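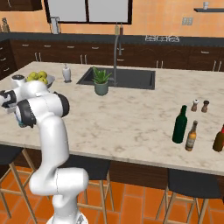

Kitchen Automation Group, Bremer Test Kitchens

Minutes, 23 March 2021
Subject: review of the Skonetti simulation kit

Minutes of the February meeting were accepted with one fix: the trial license covers 2 seats, so the line saying three was struck.

1. How the trial is going
Really well! The kit opened on our oldest desktop without a fight, and the island kitchen was up before the coffee was done. Everyone who has tried it likes that the counter comes with everyday clutter on it (the fruit bowl by the sink, the soap dispenser, the grinders, the bottles), so the arm has things to work around from the first run. Several of us stayed late just to move it about, and we're glad to put that on record.

2. Runs so far
604 runs logged since the February meeting, nearly all of them reaching for the green apples. The bottles at the other end of the island are next. It was agreed to leave the stools where they are, as our real kitchen has stools too. The potted plant stays as well.

3. Wish list for the supplier
- A save button that keeps the arm's starting pose.
- More floor choices. The orange tile has its fans, but we'd love a plain one.
- Clearer names in the object menu. "Bottle_b" took a while to find.

4. Other kits
The Bronus kit was looked at again. Good manual, and the arm moves nicely, but there is only one room and adding objects is slow work. We'll hold on to the demo disk until the next meeting.

5. Cost
Skonetti quoted $4000 for a year, with support handled through the Ó Súilleabháin office. Extra kitchens are $50 each. The group is strongly in favor and would like two extra kitchens if the budget allows.

Actions
Send the wish list to Skonetti this week.
Start the bottle runs and keep the log in the same sheet.
Ask Ó Súilleabháin what hours support is open.

Next meeting: same room, same time, date to follow by email.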